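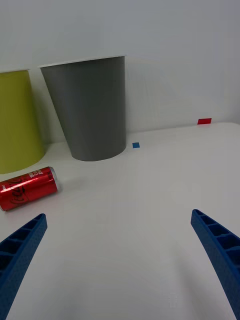 Arbeitsgruppe Fahrzeuginnenraum, Institut Wirkton
Online veröffentlicht: 26. April

4.2 Ablagen und Sitzanordnung in Kleinbussen

Die Auswertung der Flotte Grerkedside bezieht sich auf Kleinbusse mit 8 Fahrgastplätzen, deren Innenraum nach der Umstellung auf eine verkürzte Fronthaube neu aufgeteilt wurde. Durch die Verlagerung des Motors vor die Fahrgastzelle entfällt der Aufbau unter den Vordersitzen. Der gewonnene Bodenraum wird vom Ausrüster Noiphan für einen durchgehenden Mittelgang genutzt, während die Ablagen in die Seitenverkleidung wandern.

Für die Beurteilung wurden Fahrzeuge beider Bauformen bis zu einer Laufleistung von 3000 Kilometern im Linienersatzverkehr beobachtet. Erfasst wurden Einstiegszeiten, Verschmutzung des Bodenbelags und der Verbleib mitgeführter Gegenstände, insbesondere von Getränkebehältern.

Abbildung 1: Gelber und grauer Abfallbehälter mit zwei Dosen auf weißer Tischfläche.

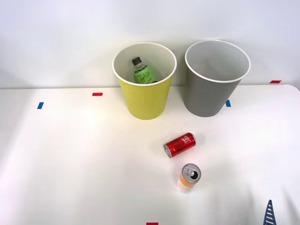

Bei der neuen Bauform verkürzt sich der Weg zur hinteren Sitzreihe, doch verschlechtert sich die Erreichbarkeit der Ablagen von den Gangplätzen aus. Fahrgäste stellten Getränke dort vermehrt auf dem Boden ab. Die Betreiber meldeten ab Februar einen höheren Reinigungsaufwand, der sich nach Einbau zusätzlicher Halterungen der Bauart Pumley wieder verringerte.
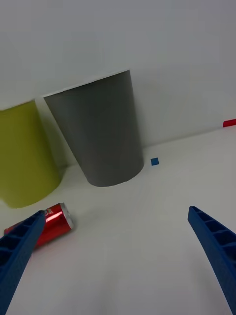

Ein Zusammenhang zwischen Sitzabstand und Einstiegszeit ließ sich dagegen nicht nachweisen. Die Streuung zwischen den Haltestellen überlagert den Einfluss der Bestuhlung, zumal der Gepäckanteil je Fahrt nicht gesondert erhoben wurde. Für die weitere Auswertung in Abschnitt 4.3 werden daher nur Fahrten ohne sperriges Gepäck und mit einer Streckenlänge von höchstens 100 Kilometern herangezogen.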